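Why is soap so good at getting muck off?

Quick one today, lots to get through. Grab a bar of soap. Or a squirt of washing-up liquid. Either will do.

First, try water on its own. Rub butter on your fingers (a tiny bit, don't use the whole tub) and hold them under the tap. What happens? Not much. The water just rolls off. Fingers still greasy. Yuck.

Now add soap. Rub, rub, rub. Rinse. Gone!

So what's the soap up to?

Water and oil don't mix

Water is made of tiny bits called molecules. Much too small to see. Water molecules really like each other. They cling together, which is why a drip hangs off the tap before it drops.

Oil has molecules too, but water isn't keen on them. Pour oil into a glass of water and it floats to the top and sits there. Stir it as hard as you like. Looks mixed for a bit, then the oil creeps back up. Same with butter, fat, grease, and the oil your own skin makes. Yes, your skin makes oil. Everybody's does.

And dirt sticks to oil. That's the trouble. Mud, crumbs, germs, all stuck down in a thin greasy layer, and plain water slides straight over the top.

Soap has two ends

A soap molecule is long and thin, a bit like a tadpole. The head loves water. The tail hates water but loves oil.

So you rub soap on your buttery hands and all the tails dive into the butter. The heads stay outside, in the water. More tails pile in, from every side, untill there's a little ball of grease with tails inside and heads sticking out all over it. Scientists call the ball a micelle. Say it "my-sell".

The outside of the ball is all heads, and heads love water. So when you rinse, the water picks up the ball and carries it off down the plughole. Butter, dirt, the lot.

Does it work on germs?

Yes. Some germs have a coat made of fatty stuff. The tails wriggle into the coat and pull it to bits, and the germ falls apart. Other germs are tougher, but they still get lifted off and washed away. It takes a bit of time though, so sing Happy Birthday all the way through. 2 times. No skipping verses (there's only one verse, but you know what I mean).

Who thought of it?

Hard to say. People were making soapy stuff well over 2000 years ago, out of fat and wood ash. Ash and water makes something called lye. Mix lye with fat and the two change into soap. Don't try this one at home, lye burns skin. Really badly. Leave it to the soap makers.

Things to try

Pepper race. Fill a bowl with water, shake pepper on top. Dip in a clean finger. Nothing. Now put a dab of washing-up liquid on your finger and dip again. Whoosh! The pepper shoots to the sides. Soap makes the water's stretchy top layer weaker, so the stronger water round the edge pulls it away, and the pepper goes with it.

Oil in a jar. Half fill a jar with water, add a spoon of cooking oil, lid on tight, shake. Leave it 5 minutes and look. Then add a squirt of washing-up liquid and shake it again. Leave it another 5. What's differnt this time? Draw both jars if you've got a pencil handy.

Wipe up after. Pepper gets everywhere.

Next time, bubbles, and why they always end up round even if you blow them through a square.

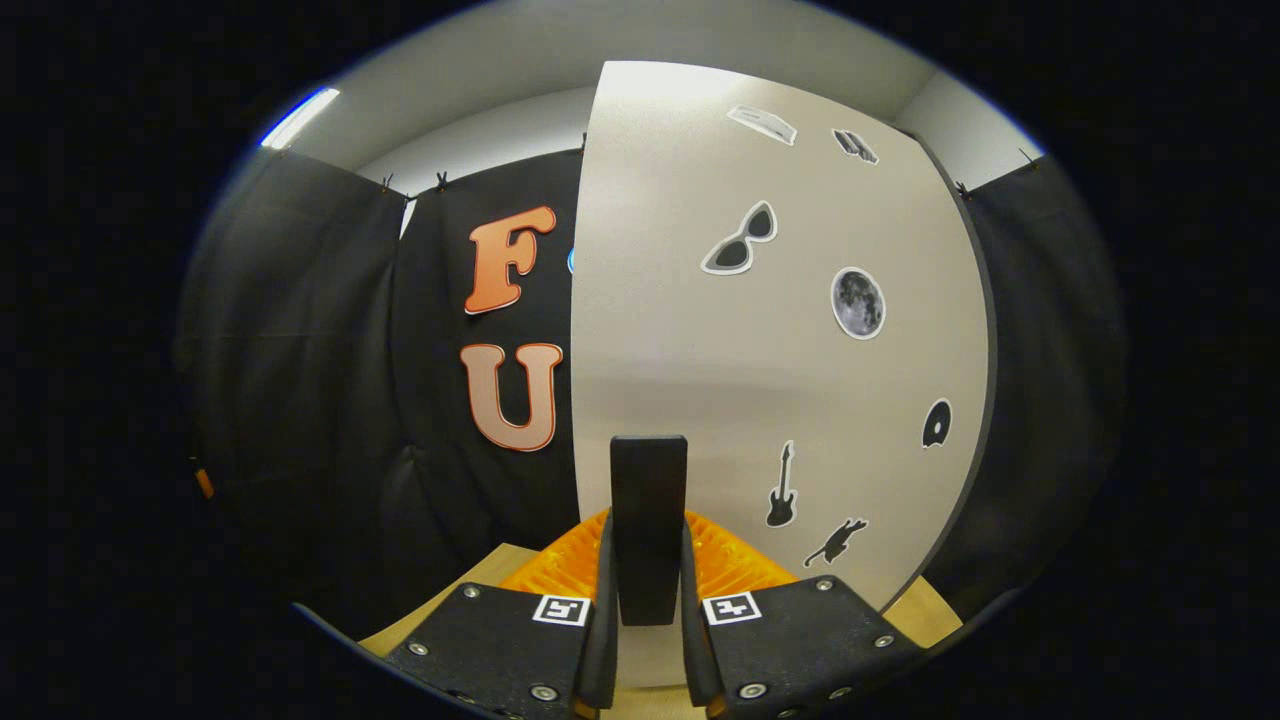

Save your washing-up liquid for that one, and find a straw and an old wire coat hanger if there's one going spare. Get a grown-up to do the bending.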